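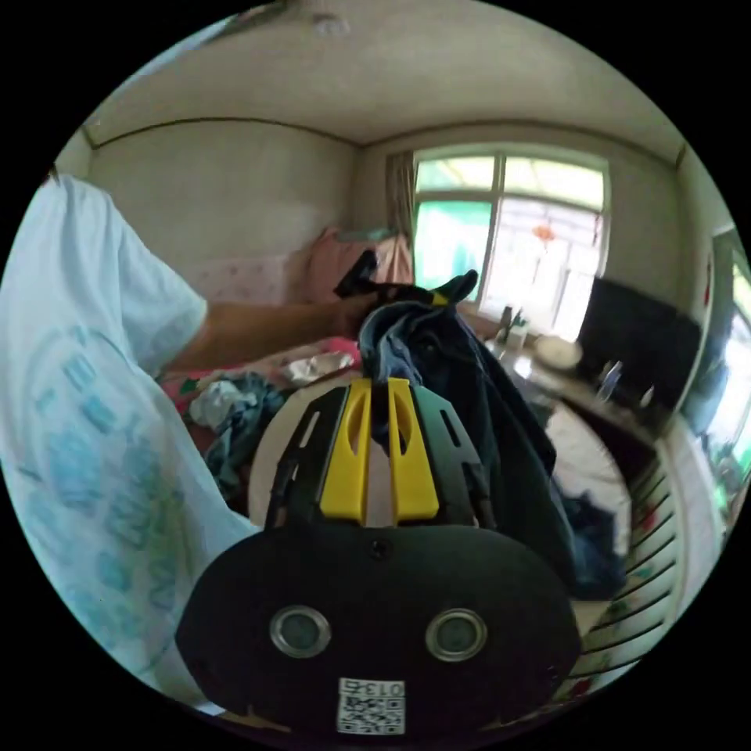
What is the fastest way to fold a heap of laundry?
It depends on the heap. For a mixed pile, sorting by type first usually beats folding whatever comes to hand, but the gain is smaller than most household guides claim.

Unit 4: Folding, and what the guides say about it
Course notes, Household Work and Time
Instructor: Isauro Trujillo

Read the Penner chapter before class. I don't agree with much of it, and you should come ready to say where you do.

4.1 The sorting claim

Penner says a sorted pile folds in half the time. Look at where the clock starts. It starts after the sorting is done, so the sorting itself costs nothing on paper. Put those minutes back in and the saving shrinks. For a pile of plain T-shirts it may vanish altogether. For a pile with socks in it, I still think sorting wins, mainly on account of the pairs.

4.2 Bed or table

Most people fold on the bed because that is where the clean clothes get dumped. The guides are against it. A bed is soft and low, and a bedspread slides under your hands. All true. But a bed has room for the pile and the finished stacks together, and a kitchen table often has last night's dishes on it. Penner never counts clearing the table. Try both at home and write down which one you would do again when tired.

4.3 Picking up a garment

A crumpled shirt has no obvious top. Find the collar or a shoulder seam, lift, and let the rest hang before you lay it down. Dark clothes are slower because the seams are hard to see, so work near a window if you have one. The "one shake" rule in the Trerine booklet is fine for towels. I have not seen it do much for knits.

4.4 The Hurnotis diary

The diary collected 548 entries from 100 households. It gets quoted as proof that folding right away prevents wrinkles. The diary asked people how satisfied they were with their clothes. It did not look at the clothes. Satisfied people may simply be the ones who like folding.

4.5 Folding boards

The Zerkiline board makes even stacks, I'll give it that. It also takes one size of shirt well and the others badly. Children's clothes end up folded by hand anyway.

For next time: fold one full load your usual way, then one sorted load, and start the clock when you first touch the pile. Bring both times and a list of what was in each load. Loads that are nothing alike can't be compared, so try to match them.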